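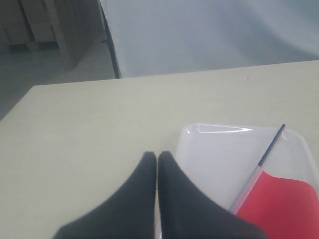 Words: Elfriede Pfeiffer

Print this page | E-mail this page

Why does a wet table dry by itself?

If you wipe a table with a damp cloth, the water is gone after a while. It has gone into the air. This is called evaporation.

Water is made of tiny bits called molecules, which are always moving. Some move faster than others. The fastest ones at the top of the water break away and float off as a gas called water vapour. You can't see it.

Water boils at 100 degrees Celsius, but it doesn't have to boil to evaporate. A puddle dries up on a cool day too, only more slowly. Warm air and wind both speed it up, so washing dries well on a breezy line.

Try it yourself. Put one spoonful of water on a saucer and another in a narrow glass. Leave them side by side and check them every hour. The water on the saucer should go first. It is spread out, so more of it touches the air.

Last updated: October 2018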